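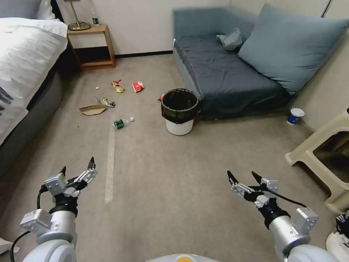 A bed with a white duvet in a carpeted room

The duvet is a soft, flat bag filled with down, feathers, wool or man-made fibre, and it has long been a much-loved part of the bedroom across a good deal of Europe. In the hill town of Zerkville, where winter nights are long, families traditionally stuffed theirs with goose down and aired them from the windows each morning - a cheerful sight, by all accounts, and one that older residents still remember very fondly. The Skerkotska bedding museum there keeps 76 old covers, many of them beautifully hand-stitched.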